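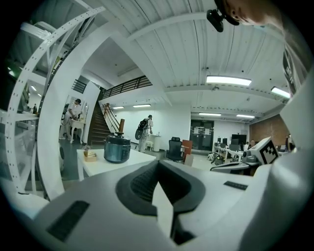

A large room with many small tables is, in my opinion, better for learning housework than a real kitchen. I did not think so in March, when I began to write about household training for this magazine. I believed that a person must learn in the place where the work is done, with the narrow sink and the drawer that does not close.

Now I have changed my mind. At home we never do one task. We wipe the table while the soup is boiling, we answer the phone, and then we put the lid in the wrong cupboard. In a hall with white tables and enough floor between them, a person can bend over one table and stay with one task until it is finished. My neighbor in Rirkham worked 30 years in a canteen, and she learned to set a table in such a hall, with 11 other girls and a strict teacher.

I must also defend the flowers. Some readers wrote to me that decoration has no place on a work table, and one of them called it childish.

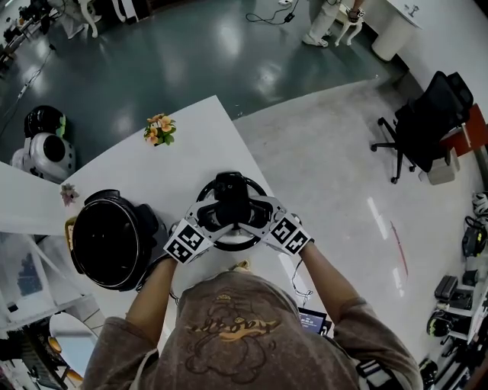 Page 3

A bunch of orange artificial flowers takes very little space beside a big black lid with a silver rim, and it changes the table. It becomes a table where somebody could eat. I think we put things down more gently on such a table. It is the same with a pot lid, which people throw into the cupboard as if it had no value. My Hajdu lid has survived two pots, and I still look for a good place for it every evening.

Against me there is the question of money. The town says that a hall costs too much to heat, and that 800 households can practice at home for free. This is correct on paper. But at home there is usually one person who already knows how, and this person takes the cloth from your hand.

I would keep the hall open, even with fewer tables, and I would leave the flowers where they are.

Irén Deák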